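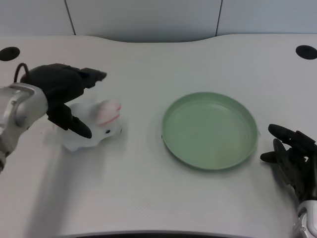

The rabbit in the left hand, with the plate empty

How to run the rabbit and plate demo at an open day

We ran this one at the Stamley open day on July 2, 2023, and two other sites have asked for the steps. The job is simple: the left hand picks up a soft toy and puts it on a plate.

What you need
A white table, a light green plate with a raised rim, a small plush rabbit and the two-armed robot. Load the Skistholm task file before the doors open.

Setting up
1. Put the plate right of centre and the rabbit to the left of it, on its side, head towards the plate.
2. Leave bare table between the two.
3. Park the right hand open, beside the plate. It has no part in the pick.
4. Set arm speed to 100 for a test run, then drop it for visitors – children lean in. 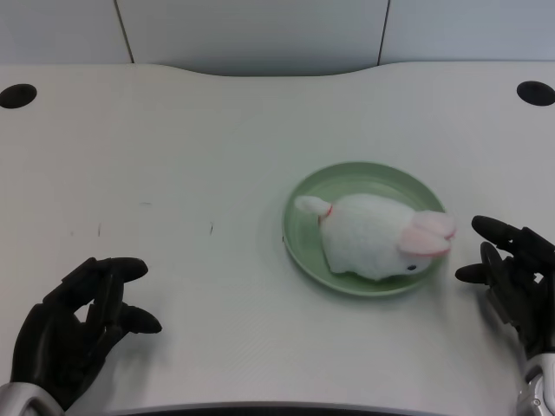

Rabbit on the plate, head to the right

Running it
Press start and keep your hands off the table. The fingers go over the toy and the thumb comes in from the front. If the grip misses twice, stop, put the rabbit back on its side and start again. 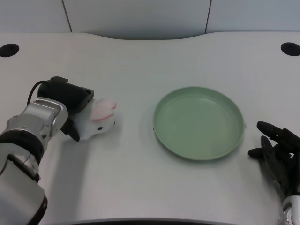 Saha wrote after the January session that their visitors wanted to place the toy themselves, and that letting them do it between runs made the queue move faster. We now do the same, with the arm paused.

Between runs
Allow 3 minutes per group. Fluff up the toy now and then, as flat fur is harder to grip. The Plalov sheet has the reset codes.

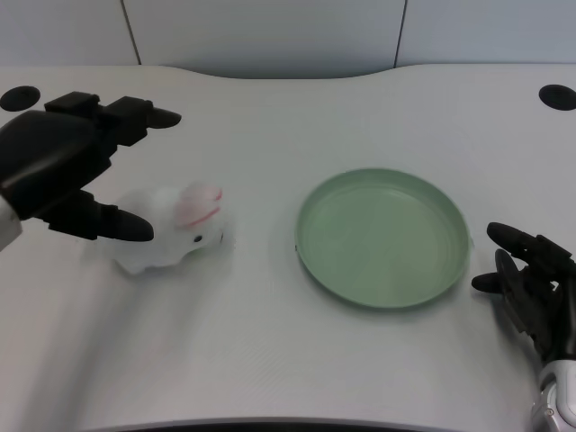
Left hand open around the toy

Packing up
Send both arms home before switching off at the wall. The toy goes back in the box with the plate.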